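Notebook - garment folding, student build, week 6
Friday, posted by the Fillach bench
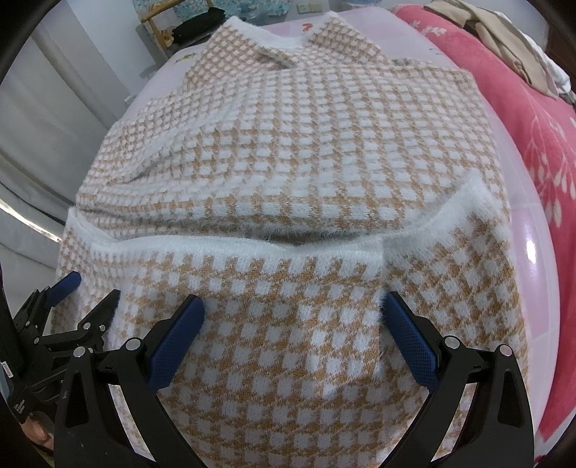

1. Setup

Task today was the sweater fold on the bed, two hand-held grippers, one operator. Garment is the tan and white check with the white rib trim. Two units charged overnight. Firmware unchanged from last week. Blue pads on both units.

Pad screws checked before starting. One on the right unit had backed out a quarter turn. Tightened it, marked it with paint pen, added it to the pre-run sheet. We should put thread locker on all of them when the next spares come in.

Calibration took two tries. On the first the left unit reported a jaw opening of 11 mm when fully closed, same offset as in October. Power cycle cleared it. I still think it is the encoder reading its index before the spring has settled. Added a two second wait to the startup script on the Zondau branch, not merged yet.

2. Runs

Target for the session was 40 episodes. An episode starts with the sweater spread face up and ends when both units have released the cloth and backed away. Dropped grips are kept and tagged. Anything where the operator puts a unit down partway is discarded.

Finished the 40 a little after 4 p.m. First block went slowly. The fuzzy yarn catches on the mesh of the pad and the cloth lifts for a moment after the jaws open, which drags the top layer back toward the operator. Opening wider did not help. Opening and then rolling the wrist outward did. From the second block on we used the roll every time and it should go in the operator sheet.

The check is good for tracking. Plenty of corners for the feature matcher - the plain gray hoodie lost lock in half its episodes and this one held in every file I have opened so far. The trim is less good. It is plain white and bunches, and the edge detector puts the boundary in a different place depending on how the fold sits. Where the trim peaks up at a corner, the detector calls it two edges. The segmentation mask from Ejigu's model handles this better than ours. Could borrow the mask and keep our own corner step.

Do not smooth the cloth by hand between grips. This came up twice. The club rule is that only the grippers touch the garment after the start tone, and the competition judges will hold us to that. If there are wrinkles, leave them or flatten them with the closed jaws.

3. Data

Session folder is 96 GB before compression. Upload to the Flaltero server started at 4:30 and was still going when I left the bench. Check the checksum file before deleting anything from the cards. Last time the transfer stopped at the third folder and gave no error.

Total for the project now stands at 1652 episodes across all garments, tagged or not. Sweaters are still the smallest group. T-shirts are well covered and I would stop collecting them.

Spot check of the first block: timestamps between left and right units agree to within one video frame except in episodes 7 and 8, where the left lags. Both came right after the battery swap. Suspect the clock sync is skipped when the unit wakes from a swap instead of a full boot. Needs a test on its own, five swaps in a row with the sync light taped.

4. Problems open

- Left unit jaw offset at startup. Wait added, needs ten clean starts before we call it fixed.
- Clock lag after battery swap.
- Lint on the pads. Cleaned with tape after each block. Grip force on the right pad dropped slightly by the end of the third block and came back after cleaning, so probably lint and not wear. Log the force at the start of each block from now on.
- Cuffs. We have no agreed fold for long sleeves. Half the episodes tuck the sleeves behind the body first, half fold them across. The policy will average these and do neither. Pick one before Monday's meeting.
- The operator sheet still shows the old grip with the thumb on the side plate. Redraw.

5. Next session

Same sweater, same bed, but start from a crumpled pile instead of spread flat. Expect the episodes to run twice as long, so plan on half the count. Bring the second charger. Also try the new pad sample, softer, to see if the yarn still hangs on release. If it does, the roll stays.

Training job on today's files goes in the queue tonight if the upload finishes. Using the settings from the hoodie run, no changes, so the two can be compared. Held out the last five episodes for validation. List of the held-out numbers is in the folder as a text file - do not rename it, the loader looks for it by name.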